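Tips for Living With a Tabletop Robot Arm
Home Workshop Tips, by Halyna Kobzar

I've had the Rultmont arm kit on my workbench since November, and I'm still finding new things to try with it! It comes as 73 parts in a flat tray, and the manual runs to 59 pages (read the cabling chapter twice, I wish I had). A few things I've picked up along the way:

Clamp before you power on. The arm wakes up with a good strong stretch, and a loose base will walk.

Leave slack in the cable. My first try was tied down so neatly that the wrist couldn't turn. Now I let it hang in a loop and check that it clears the table at the lowest reach.

Start with soft or chunky things. Small toys, sponges, a rolled sock. Skip glasses and eggs until you know how hard the fingers close, and turn the grip setting down to 63 for anything hollow.

A cardboard box makes a great target. Cut one side open, stand it on the table and teach the arm to work right beside it. When you bump it, and you will, all you've hurt is cardboard.

Slow the last stretch. I run the long swing at full speed and drop to a crawl for the final inch – my misses went way down after that.

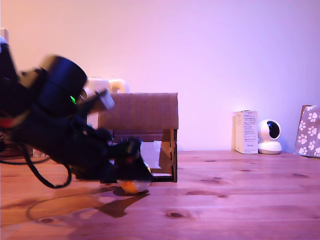 The penguin in the gripper, next to the open-front box.

Wipe the finger pads with a damp cloth every week or so. Dust makes them slippery, and wood dust is the worst.

Save your moves under names you'll recognize. The controller holds 128 of them, and "test2new" won't mean a thing to you next month. Lajos Kelemen wrote in to say he starts each name with the object, and I've switched to his way.

Next up for me is the wider gripper set – if you've tried it on jar lids, please write and tell me how it went!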